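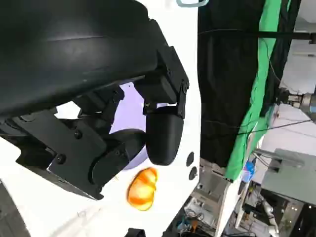
Has the reading program in Ullinard raised borrowing at the branch library?

Borrowing is up, but we can't yet say the program did it. The branch lent 2757 items in the period covered here, and a good part of that came after the opening hours were extended in March. The hours and the reading groups started within two weeks of each other, so the two effects are tangled together. I warned about this in the plan and was told it would sort itself out. It has not.

Progress report to the Verstraete fund
Prepared by Pieter Boersma, Nov 22, 2024

What was promised

The grant asked for evening reading groups at two branches, Ullinard and Prilledby, and for a home delivery round for people who can't get to either one. It also asked for "a stronger reading culture," a phrase I'd like to see dropped from the next agreement. I don't know how to measure it and I doubt anyone else does.

Reading groups

Ullinard runs two groups, both full. Prilledby runs one, with 20 names on the list and far fewer chairs taken on a normal evening. The list is the figure that was quoted in the spring newsletter. I would ask the fund to ignore it and wait for the attendance sheets, which Prilledby started keeping properly only in the fall.

Many of the people in the Ullinard groups already held cards and borrowed often. They enjoy the evenings and say so, which is worth something, but they are not the new readers described in the application.

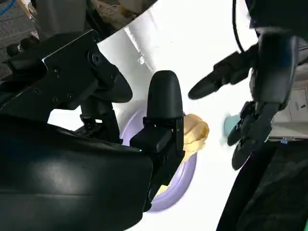

Progress report, Ullinard and Prilledby, second period

Home delivery

This is the part I had least faith in, and it has done best. The round made 600 deliveries, and requests for large print now run ahead of what we own. We spent 880 dollars on extra large print titles and could use the same again. Late returns are still a problem on the Prilledby side.

The Nultetness catalog

The move to the Nultetness catalog is behind. Old records for the local history shelf came across with the wrong dates, and staff are fixing them by hand. The supplier says this will be done by March – I would plan for later.

Next period

Keep the delivery round as it is. Hold off on a second Prilledby group until the sheets show a need for it. Leave the opening hours alone for a full year so that the lending figures can be compared with something. A budget sheet follows separately, once the last two invoices are in.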